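Trundgate Forums > Automation > Teaching by hand vs teleop

Mar 24, 2020

dustcollar
Cirden's rep reckons you can walk a hand-held gripper through a job 30 times and the arm will learn it. No programming. Has anyone seen this work outside a demo? I've got 2,893 posts on here and most of them are me asking that question.

Nhi Lâm
We did it at Vasier last July. Simple pick and place was fine. Anything with a lip or a rim, we went back to driving the arm remotely.

millrat6
Teleop is worse. I lasted around 2 hours before my wrists gave up, and my demos were rubbish by then anyway. By hand you at least move at a normal speed.

Nhi Lâm
Normal speed for you. The arm has its own joint limits and doesn't care how nicely your elbow bends. With teleop, if the arm can't reach it, you find out straight away.

dustcollar
So who's checking the hand demos can be replayed at all? The brochure skips that bit.

Tươi Châu
Depends on the software. Ours threw out the bad ones. I'd be more worried about what the camera sees. Reaching into a container, the fingers and walls take up a fair bit of the view. Have a look: 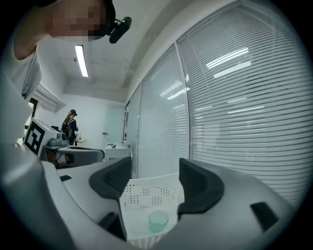 Small cup in a perforated container, seen from the gripper.

millrat6
Cup's clear enough to me.

dustcollar
It's see-through, with holes in the wall behind it. I'll believe it when I see the success rate on a different colour of cup.

Tươi Châu
Fair. Asamoah is lending us an arm, I'll post numbers, good or bad.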